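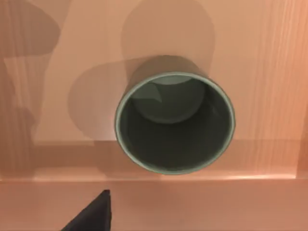
Why does my kitchen arm keep dropping cups after it has been working well for months?

Most often the pads on the gripper have gone greasy or shiny, so the cup slips as the arm lifts. Wash the pads first. If the drops carry on, lower the lifting speed and check the closing force before you blame the motor.

Home | Kitchen | Laundry | Workshop | Arms and Helpers | Contact

Dropped cups: finding the fault and clearing up safely

These notes were written after a bad week with a Clemell bench arm, which dropped a full mug of tea over a worktop and into a cutlery drawer. They should suit most small arms with two fingers. Check your own handbook where it differs.

Stop the arm first

Press the stop button and switch off at the wall. Pausing the program is not enough. A paused arm still has power to its joints, and some will try to finish the move as soon as the sensor thinks the way is clear. Ours did this while I was reaching for a broken piece, and I got a pinched thumb.

Some arms sag when the power goes off. Put a folded towel under the elbow if yours does, and keep your hand out from beneath it.

Keep children and pets out of the room until the floor is done. Pick up large pieces with thick gloves, then use damp kitchen paper for the splinters. Go over the floor again with a torch held low. Look inside the gripper as well. A sliver of china behind a pad will cut the next person who cleans it.

If liquid has run into the base, leave the plug out and ring the maker. Do not dry it with a hairdryer.

Wash the pads

Kitchen grease settles on everything, and rubber pads pick it up faster than you would think. Use warm water with a drop of washing-up liquid and an old toothbrush. Rinse well, as soap left behind is as slippery as the grease. Let the pads dry overnight off the arm. Don't use oven cleaner or white spirit. I tried white spirit on one pair and they went hard at the edges within a fortnight.

Pads that still look shiny when dry are worn out. I change mine every 4 months. The Utico ones fit the Clemell but are a little thicker, so the open position has to be set again after fitting.

Check the weight

An empty cup and a full one are very different jobs. My everyday mug weighs 340 grams with nothing in it, and the limit printed on the arm is 400 grams. That leaves room for a mouthful of tea. I had been sending it across the worktop nearly full and getting away with it.

Use the kitchen scales and write the weight under each cup you let the arm handle. Heavy mugs can be carried by hand.

Check where it grips

Straight-sided cups are the easiest. Cups that narrow towards the bottom get squeezed downwards out of the fingers, and the harder the grip, the faster they go. Set the grip just above the middle. Gripping at the rim chips it sooner or later, and a chipped rim can cut a lip.

Leave a good hand's width between the cup and the edge of the worktop. If a cup has to start near the edge, have the arm lift straight up before it moves sideways. My own program cut that corner to save a second or two, and the cup caught on the way past.

Shadows can cause trouble too. If your arm finds things with a camera, its own shadow may make it misjudge where a cup is. A lamp to one side helped here. The strip light behind the arm made matters worse.

Slow it down

The lifting speed on mine came set at 100 per cent. I now run it at 76 and have had no drops from that cause. Change one setting at a time and try it with a plastic cup, empty, over a folded towel. When that works, add cold water. Leave hot drinks to people.

When to stop using it

Send the arm for repair if any of these happen:

- the fingers open by themselves
- one finger closes later than the other
- there is a burning smell or a clicking at the wrist
- the stop button does not stop it every time

The last one matters most. Test the button weekly with nothing in the gripper. Ours passed, but the lead from the button to the base had been trapped behind the toaster and was nearly through. A new lead from Karaca cured it. The repair bench at Trovside will test a button while you wait, though they were shut for most of July when I needed them.

A note on mats

A thin silicone mat saves some cups and most worktops. Cut it to fit and stick down the corners, or the fingers will pick up the mat along with the cup. Wipe underneath now and then, as crumbs make it rock.

Last updated: 19 Dec 2023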